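How a school robot club teaches two arms to tidy a shelf

At Stillwood, the robot club meets after lessons in the old craft room. The members are aged nine to 13. This year's project is called Mamik, and its job is to put small things away on a shelf.

What is a robot arm?

A robot arm is a machine with joints, a bit like your shoulder, elbow and wrist. A motor inside each joint makes it bend or turn. At the end is a gripper, which opens and closes to pick things up. Mamik has two arms, so one can work on the left of the shelf while the other works nearer the middle.

How does it learn?

The club does not write down every movement. A club member moves the arms through the job by hand, and the computer saves what each joint did. One go is called a demonstration. The club saved 249 demonstrations in its first month, and threw out 60 of them when the object was dropped or put in the wrong cubby.

The computer then looks for patterns in the ones that are left. After that it tries the job by itself. At first it missed the shelf a lot. The club changed the starting places of the objects and recorded more.

Why does it need cameras?

A robot that cannot see has to hope that everything is exactly where it was last time. Mamik has a small blue camera on each gripper, so the computer gets a close view of whatever the gripper is near. Checkerboards help too. All the squares on a checkerboard are the same size, so a computer can use them to work out how far away things are.

What happens at a competition?

In September the club will enter the Guerra Cup, which is held at Stirnard. Each team has a set time to fill its shelf. You get points for each object in the right cubby and lose points if the shelf moves.

Mamik's two grippers are up at the cubbies, and the yellow cube is down on the floor by the left arm.

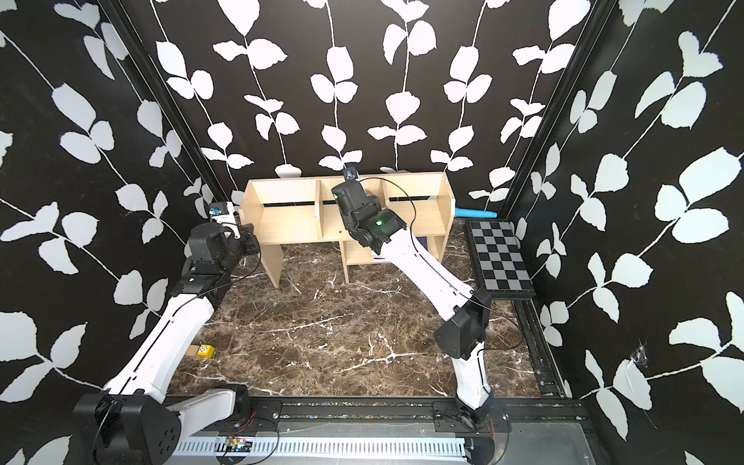

Words to know

Cubby: a small open space in a shelf.
Demonstration: one go at a job, done by a person and saved for the robot to copy.
Gripper: the part of a robot that holds things.
Joint: a place where the arm bends or turns.

Page last changed 8 Jun 2022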